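How a Bottle Gets Its Shape
A factory explainer for curious people aged eight and up

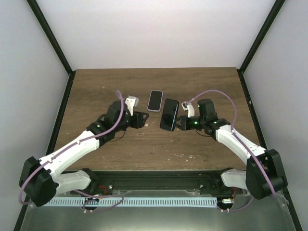
DRANBRIDGE, September

Pick up the nearest drink bottle. Go on, it won't mind. Now look for a little round dot on the bottom, right in the middle. It's a sort of belly button, and it tells you how the bottle was born.

Most drink bottles start life as something called a preform. A preform looks like a test tube that somebody has put a bottle's neck on. The screw part at the top is already finished and it's the proper size, so the cap will fit. The rest is short, thick and frankly not much to look at. If you poured your juice into one you would get two mouthfuls and a feeling of disappointment.

The job of turning that stubby tube into a bottle is called blow moulding. You may have guessed there is blowing in it. There is also a mould, so whoever named it went home early.

First, the preform gets warm. It rides past a row of heaters, spinning slowly like a sausage at a barbecue, until the plastic is soft and stretchy. It can't be runny. Runny plastic slumps, and a slumped bottle is a puddle with a lid.

Next, it goes inside the mould. The mould is metal, and it opens and closes like a book. The inside has been carved into the shape of the bottle, with every ridge and bump cut in backwards, so a ridge on the bottle is a groove in the metal. The two covers shut with the soft tube hanging between them.

Then a thin rod pushes down through the neck and stretches the tube until it touches the bottom. Air rushes in after it. The plastic swells up like a balloon until it runs out of room and is squashed flat against the metal on all sides. The metal is kept cool, so the plastic sets hard nearly straight away. The book opens and out comes a bottle. You have probably spent longer looking for a sock.

Mirsad Grgić looks after the blowing machines at Pasel, where they make bottles for cooking oil, shampoo and a cordial called Jorik that only comes in green. On a good shift one of his machines makes 3,328 bottles. On a bad shift it makes 785 bottles and a noise.

"Kids always ask me if I do the blowing," he says. "I tell them yes, but only till lunch."

So what about the dot? The preform was made first, in a different machine, by squirting melted plastic into a smaller mould through a tiny hole. The dot is the mark left where that hole was. Some bottles also have a thin line running up each side, which is where the two halves of the mould met. Run your fingernail across it and you might feel it. Fancy bottles have lines so faint you'll have to tilt them under a lamp, and your family will ask what you're doing.

Not every hollow thing is made from a preform. Watering cans and big jerry cans often start as a hot, floppy tube of plastic that hangs down out of a machine. The mould claps shut around it, pinches the end closed, and in goes the air. The leftover bits get trimmed off, chopped up and melted to be used again.

Things to hunt for at home
Find three bottles and look for the dot and the line on each. Check the laundry as well as the kitchen. Put the lids back on. Effie Dow, who is nine, found 142 plastic things in her house with a line on them and was then asked to stop.

Words by Siiri Hunt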